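May 3, 2022

Up before the alarm again, which never happens for work but happens every single time there's a race to plan. I ran the long loop this morning, out past the Prydderch gate and up the ridge road, and I finally got to the top without walking! The watch gave me 1,676 feet of climbing for the whole thing. I stood up there grinning like a fool at a very unimpressed sheep.

It was cold for the first couple of miles and then suddenly far too warm, and I tied my jacket around my waist and it slid down every few minutes all the way home. Must buy a proper vest. Wagner swears by the one he got from Gakex, but he also swears by running in cotton socks, so I'm taking that with some salt.

The big news is that Stutbridge is on. I got the email at lunch and read it twice standing up. Seventeen miles, mostly trail, one river crossing (they say ankle deep, and last year Châu Tiêu came out of it soaked to the hip), and then that long drag through the beech woods to the finish. I've wanted to do it ever since I stood at the bottom handing out oranges and watching people come down the last hill with mud up to their ears, looking happier than anyone I know.

So now I need to think about food, because I have always been hopeless at it. In December I ran the whole of the Fakis half on one banana and saw stars at mile 10. Never again. Châu has me trying real food on the long days, little and often, and I have to say I love it. Boiled potatoes with salt! Who knew. Rice cakes were a disaster, they turned to gravel in my pocket. Fruit is good if I eat it before I leave, and water I have to make myself drink early, even when I don't feel like it.

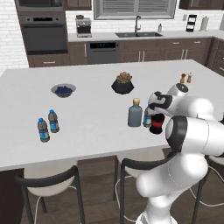

Breakfast tomorrow will be oats, a lot of them, and then I'm resting the legs, or trying to. I'm terrible at rest days. I always end up digging something or carrying something up the stairs. Wagner wants to drive over and look at the river crossing while the water's low, and I said yes before he'd finished asking, so there goes the rest day – although sitting in a car has to count for something.

Left calf is a bit tight tonight. Rolled it on the tennis ball and made noises. The right shoe is wearing through at the little toe as well, and I'd love to get it to the end of the month, but I can see sock.

Still can't believe I got up that hill. I keep going over it, the bend by the wall where I always stop, and then just not stopping. I want to go back and do it again right now. Calling Mom about the weekend, then bed by nine thirty if I can manage it.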